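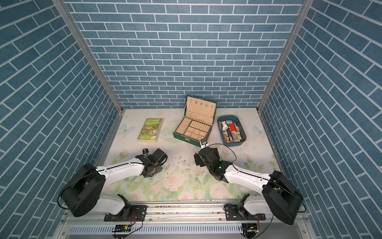 Clearing off the top of the dresser, and keeping it that way

Every November, before the relatives start arriving, I take everything off the dresser in the back bedroom and swear I'll never let it get so bad again. And every November there it all is, the necklaces in a knot, the paperbacks my nephew left behind in the summer, the little boxes I was saving because they were such good little boxes. I've been doing this long enough now that I have a few habits worth passing along, and several of you wrote in after the linen closet page asking for exactly this, so pour yourself something warm and we'll get to it.

Start with the jewelry

I always do the jewelry first, while I still have my patience. If you have one of those boxes with ring rolls on one side and small square compartments on the other, you're most of the way there already. Rings go in the rolls, and please do push them down far enough that the lid doesn't press on the stones. Stud earrings go in the squares, one pair to a square if you can manage it, with the backs on. (I put the backs on even when I'm tired. I have spent whole evenings hunting for a back.)

The hooks inside the lid are for chains, and this is where most people get into trouble, me included. Hang one chain per hook, fasten the clasp first, and keep the longest ones off the hooks altogether if they drag in the tray when the lid is shut. My friend Lucrezia Orlandini threads her long ones through a paper drinking straw and clasps them on the outside, and I laughed at her for a year before I tried it. It works beautifully!

For a chain that's already knotted, lay it on a smooth plate, put one drop of baby oil on the knot, and work at it with two sewing pins. Don't pull. Wipe the chain with a soft cloth afterward. Skip the oil if there are pearls on it, or anything strung on thread.

Cleaning a fabric lining

Pale linings show everything. Empty the box completely, turn it upside down over the sink and pat the bottom, and you'll be surprised how much face powder comes out. Then go over the fabric with a dry, soft toothbrush, always in the same direction, and pick up what's left with a bit of tape wrapped around your finger, sticky side out. If there's a mark, dab it with a barely damp cloth and leave the lid open overnight. The outside of a leatherette box only wants a damp cloth and then a dry one. I used furniture polish on mine once and it stayed tacky until spring.

The tray for everything else

You need one shallow tray, and I mean shallow, no deeper than your thumb is long. Mine came from the kitchen. All the small packets and boxes and pencils and bits of cardboard go into it, and when the tray is full you're not allowed to start a second one. You sit down with it instead, and you open every single box, because half of them have nothing in them. Matches and medicines come out and go wherever you keep those safely. Pencils get sharpened or thrown away. Stand the tiny boxes on their sides like file cards and you'll fit far more of them in, and you can see what they are without digging.

Children's books that have drifted

A well-read paperback like one of the Treehouse books will curl if it lies around in the sun, so stand it up between two others, snugly but not jammed. For worn edges, a strip of clear book tape down the spine does more good than covering the whole thing. If the pages smell a bit of the basement, shut the book in a lidded tub with an open dish of baking soda for a few days, and keep the dish well away from the pages so you don't end up brushing powder out of chapter two.

A few odds and ends

Wipe the dresser top before anything goes back. A flowered top hides dust wonderfully, so wipe it even when it looks fine.

Put back the biggest thing first, toward the rear, and leave the front clear for a cup of tea.

Next month I'll do the sewing drawer, if I can get it open.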